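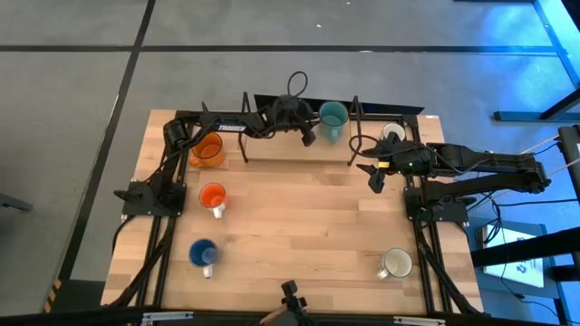
Mugs on and around the shelf at the two-arm table, with the left gripper close to the teal one.

Home | News | Software | Hardware | Events | Jobs | Contact

Nonditard puts out grasp planner update, says it replans in 80 milliseconds

Friday, August 18, 2023

Nonditard has released version 7 of Flometti, its planning and control software for two-arm tabletop setups. Download went up this morning, release notes a bit later, and the first patch is already promised for next week.

Main change is the planner. Older versions worked out a full path for both arms before anything moved, then stuck to it. If a cup got nudged, tough – the run had to be stopped and started again. The new one plans a short stretch at a time and checks it against the camera as it goes. Nonditard gives 80 milliseconds for a typical replan on an ordinary desktop with a mid-range graphics card. Slower on laptops, no figure given.

The perception side has been reworked too. Flometti used to fit a box round each object and grab at the box. Fine for blocks, poor for anything with a handle. It now looks for the rim and the handle separately and scores the possible grasps on each, so a mug with its handle turned away gets taken by the side instead. Colour is no longer used to tell objects apart by default. Users had complained that two white mugs near each other were being merged into one large, odd-shaped thing.

Testing was done at the company's Irnska site. 878 pick and place runs, all with mugs, some on the bare table top and some on a low shelf. Nonditard says the shelf runs were the harder ones, mostly down to the side supports, which leave little room for a wrist to turn. No success rate in the notes. We asked and were told a full write-up is comming, no date.

Also in the release:

A shared zone setting. Draw an area on the table and only one arm may be inside it at any time. The other one waits, or folds back to a parking pose if told to.

Cable allowance. The collision model can now carry a loose margin round each link for cables. Off by default, and it does slow planning down.

Log playback. Joint positions, camera feed and planner decisions on one timeline, can be scrubbed back and forth. Previously three separate tools, one of them command line only.

Config files from version 6 need converting. There is a script, but it drops any custom gripper settings without a warning so back them up first. Gripper offsets are now measured from the wrist flange, not the fingertips. Anyone who skips that bit of the notes is going to be closing on thin air.

The Gagnon driver pack, which a lot of labs use for talking to the motors, works with the new version but only from its February build onwards. Older builds will connect and then time out after around 11 seconds.

Free for teaching and research as before. Commercial licence prices havent changed. The next release is meant to add drawers and hinged doors – same planner, new constraints.

Comments (4)

torquewrench_b
Lost my gripper settings to that script this morning. Read this at lunch. Great timing.

pell_mell
Does shared zone work if the arms are on different controllers? Notes dont say.

dhk77
@pell_mell it does here, but both clocks have to be synced or it locks up waiting for the other arm.

northbench
No success rate, no upgrade. Will wait for the write-up.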